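October, started 9.15

Bins and bench tops, Ciltden room. Carrying on from the page with the shelf plan on it.

Moved everything off the long shelf and went through the grey bins. We have eight from the Divlow order (2044 in the order book) and they are wearing very differently depending on what lives in them. The ones for foam and cloth samples could go back in their wrapping. The ones for fixings and offcuts have marks all over the floor and up the near wall, and one has a split starting at a corner, under the rim. I put tape over the split so people can find it. Tape is not a repair. Please don't fill that one with anything heavy.

Washed all of them in the big sink with warm water and washing-up liquid. Pencil comes off. Marker doesn't, except where it had been put on over tape residue, and then it lifts with the residue. The citrus cleaner shifted the old label glue but left the plastic tacky until it was rinsed twice. Next time: rinse twice, dry upside down on the rack, leave overnight if possible. The sloping walls mean they nest well when dry and jam badly when wet. Two of them had to be levered apart with the plastic scraper.

**White panels**

The liners are the real job. We started putting white panels in the bottoms so that small dark parts would show up, and they do that well. The trouble is the surface. It marks quickly, and once it has marked people have trouble telling a scratch from a bit of swarf or a short wire end, and then the panel has stopped doing what it was put in for.

The one in the bench bin is the worst of the set. Short dark streaks and a grey patch with a ragged edge, low down on the right. I had written "slight wear" against that panel on the last page and I am crossing it out.
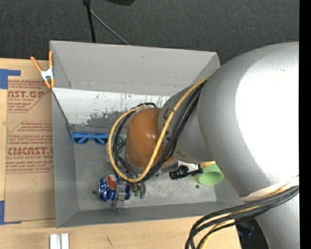 *Bench bin, with the worn white panel. Grey patch at lower right of the panel, towards the orange-brown cap. Scuff near the top of the far wall.*

The scuff on the far wall is small and I am not doing anything about it. Noted only so that it doesn't get reported as new.

Tried three things on a spare panel, which had streaks of the same kind but no patch:

1. Damp cloth and washing-up liquid. Took off the general greyness. No change to the streaks.
2. Cream cleaner, light pressure. Faded the streaks a bit. Left a dull area that looks worse than the streaks did when the overhead light is on.
3. 1000 grit, used wet, with a cork block. Removed the streaks in the area tried, but went through to grey in one place, close to the edge, after very little rubbing.

So the coat is thin. I had assumed it was thicker than that. The third method is fine for the odd mark on a panel that is otherwise sound and no good at all for a panel that has already gone grey anywhere.

Recoating: there is most of a tin of the Gisus white in the metal cupboard. The lid was stuck and there was a skin on it. Under the skin it stirred up properly. I did the spare panel in two thin coats with the small foam roller, 10.40 and again after lunch. The first coat dragged because I hadn't wiped the dust off well enough, and there is grit in it along one side. Second coat covered. Surface is flatter than on the old panels, which I think is a good thing under these lights, but I want to see it after a week with actual parts sliding over it before I do any more.

The tin says to leave it much longer than I usually would before use. Panel is on the drying rack with a note on it. Leave it there.

If the paint fails the same way, the other option is to stop painting and use a sheet that is white all the way through. Poduval have it in their catalogue in two thicknesses. The thin one would probably curl in the bottom of the bin. The thick one would need its edges bevelled to sit down between the sloping walls, and cutting bevels on that stuff is slow. I have asked for a sample of each.

**Sizing**

For whoever cuts the next lot: do not measure the bin at the rim. The walls slope in, so a panel cut to the rim will ride up and rock. Cut a card template, drop it in, trim until it lies flat, then mark round the card. My template is in the flat drawer, marked LINER. It is slightly generous at one corner and I have drawn an arrow at the corner in question.

Leave a finger gap at one short end. The first panels were cut tight all round and the only way to lift one is to turn the whole bin over, and then everything that has crept underneath comes out as well. I found washers, a pen cap, several cable tie ends and a good quantity of crumbs.

**Bench top**

The wooden top has held up better than I expected. Oil soaked in evenly, and there are two rings from a mug near the middle that I sanded back and re-oiled. They have mostly gone. The edge by the aisle catches sleeves, so I went along it with a block and took the sharpness off. Did the corner as well.

I would like us to stop dragging bins over it. They aren't heavy but grit gets under them and you can feel the tracks with a fingernail. Felt pads would wear off in no time. A mat would do it, but a mat slides on the oiled wood unless it is stuck down, and I don't want glue on the top. Left it for now. Lift them.

**Floor**

Vacuumed the carpet along the far side of the table. The ribs hold on to everything. The ordinary head passes straight over the top and leaves the small stuff in the grooves, so use the narrow nozzle and go along the ribs, then once across. Tedious but it works. The dark grey hides the mess so well that I'd been thinking it was clean. It filled a good part of the cylinder.

A magnet on a stick gets the screws out first and saves the vacuum hose from rattling. The magnet is back on its hook by the door. It was in the biscuit tin.

**Labels**

The old labels went on the long outside wall, facing out, and were all unreadable once the bins were nested. Have moved them to the short end, just under the rim. Printed ones only, black on yellow. The tacky patches left by the cleaner are a nuisance here as well, because a label put on too soon will slide. I had to redo the first two. Wipe with a dry cloth, wait, then label.

Contents for the time being:

- M8 bolts and nuts together, as before
- smaller fixings, in the divided trays, trays in the bin
- foam offcuts
- cloth and felt
- tubing, short lengths only, long lengths go on the wall
- tape, all kinds
- odd plastic parts that belong to something

The last of these is far too full. I went through half of it and threw out very little, mainly because I don't know what half of the clips are for. If you recognise anything, take it out and put it where it belongs. Whatever is left at the end of the month goes to the recycling cage.

The bin with the tape on the corner is standing by the sink and has nothing assigned to it.

**To do**

- [ ] second spare panel: cut from template, finger gap at short end
- [ ] check recoated panel for grit side, sand and touch up if it catches
- [ ] bench bin: swap panel once the recoated one is hard
- [ ] new lid or clingfilm for the Gisus tin, lid no longer seats
- [ ] foam roller sleeves, last one used today
- [ ] chase Poduval samples
- [x] oil cloths laid flat outside to dry, then into the metal bin
- [x] magnet back on hook

16.50, looked at the second coat before leaving. Dry to a light touch at the edge, still soft in the middle. One fingerprint, mine, near the gritty side.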